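July 2024

I went to the public meeting on the Rurkard substation last night, and I said I would write it up for the people on our street who couldn't make it. I'm against the current plan, so read this with that in mind, but I've tried to get the facts down the way they were presented.

The company, Hendateo, wants to put a battery storage site next to the existing substation on Jirnden Road. It would be 123 containers in rows, with a fence and a gravel access road. They say it would store power from the wind farms up north and release it in the evening when people get home and turn everything on. I have no problem with any of that. We need storage somewhere, and next to a substation makes sense on paper.

My problem is the creek. The site drains straight into it, and the plan for holding back water after a fire is one page long. I asked what happens to that water if the pond is already full from rain. The engineer said the pond is sized for a normal storm. I asked again about a storm that isn't normal and was told it would be looked at in the next round of drawings.

There were 27 speakers. Most were against, some in favor, and a few mainly wanted to talk about the road. The road comments were fair. Trucks would use the same stretch the school bus does, and the shoulder is already falling apart on the creek side.

Mwangi Temba spoke for the group that wants the site moved to the old Sarkar quarry. He had the petition with him, 3324 signatures, and he handed it to the clerk. He kept to his time and didn't raise his voice, which I appreciated, as the speaker before him had done plenty of both. His point was that the quarry drains inward, so anything that spills stays put. Hendateo says the extra line to reach it would add two years. I would like to see the work behind that number before I believe it.

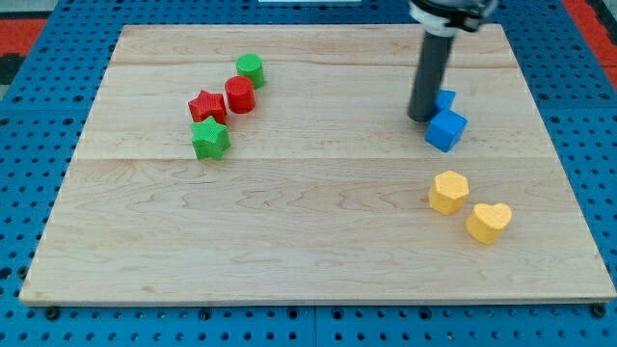 The county now has to decide whether to ask for a full environmental review. If they do, nothing gets built before next October at the earliest. If they don't, the permit could go through this fall. Written comments are open for six more weeks and you can send them by mail or drop them at the county office. The form asks for a parcel number, but you can leave it blank if you rent.

I'm going to write mine this weekend and stick to the water question. Other people know more than I do about noise and property values – I'll leave those to them.

One correction to my last post. I said the fire department hadn't been consulted. They have, twice, and their letter is in the packet starting on page 6. It asks for a second hydrant and a wider gate, and Hendateo has agreed to the gate.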